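We use cookies to count visits and remember your settings. Accept all | Manage choices

Stonovine Releases Results on Whole-Body Drawer and Bottle Handling

Training method pairs arm movement with where the robot stands

DECEMBER – Stonovine, a robotics research company, today released results from a study on teaching two-armed robots with legs to handle items at a refrigerator. The method, called Odora, learns from recorded demonstrations and treats the arms and the stance of the robot as one problem. 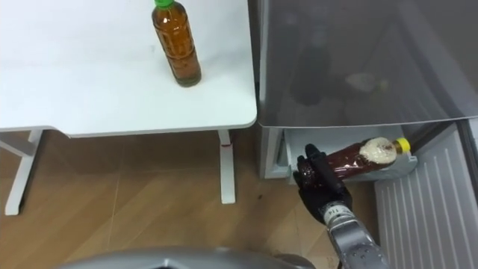
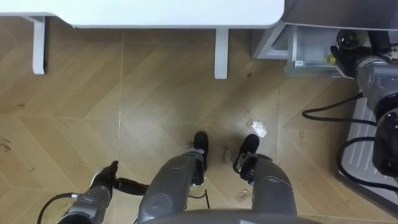
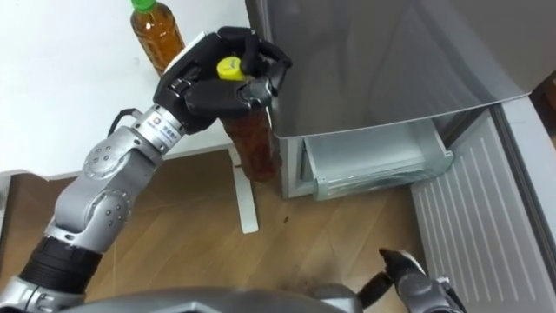
Views from the robot's head at the refrigerator station, with the white table beside it. Credit: Stonovine

Low drawers are hard for robots of this type. The handle and the contents sit near the floor, the body has to lean, and the robot's own arms often block its view of the item it is reaching for. Many systems plan the feet first and the arms second. Odora predicts both together from the head view and the joint positions.

The team collected 1,920 demonstrations, of which 1,123 were kept for training after review. Recordings were dropped when the operator paused for too long or when the item left the head view before it was grasped. The items included drink bottles and small balls. Bottles were handled both upright and on their side.

"The review step took longer than the training," said Gyula Kelemen, who led the study. "We had a lot of demonstrations that ended well but contained a long correction in the middle. When we left those in, the robot learned the correction too."

In testing, the robot was given 20 starting positions that did not appear in the training set. It completed the full task in 157 of the test runs. Most of the remaining runs ended with a poor grip on a bottle – usually too close to the cap – and a smaller group ended with the drawer only partly open. The full table of runs, including the failed ones, is part of the report.

Sheena Tennant, who ran the tests, said the results should be read with the setup in mind. "This is one refrigerator and one table. We have not tried it in a kitchen with different furniture, and we expect the numbers to drop when we do."

The next phase will add a second refrigerator model and a wider range of containers. Stonovine also plans to compare Odora with Kerr, its earlier method, on the same starting positions. Kerr plans the feet and arms separately.

The report and the list of test positions are available on request. The demonstration recordings will follow once file checks are finished.

Media contact: Costel Dumitrescu, Stonovine press office

Comments (3)

Gavin Swanson
Are the failed runs split by item? I'd like to know how the balls compare with the bottles.

Rory Baxter
Good to see the rejected recordings mentioned. Did you try trimming out the corrections instead of dropping the whole recording?

Costel Dumitrescu
@Gavin Swanson Yes, by item and by starting position. Send the press office a note and we will get you the report.

© Stonovine. All rights reserved. | Contact | Privacy | Back to top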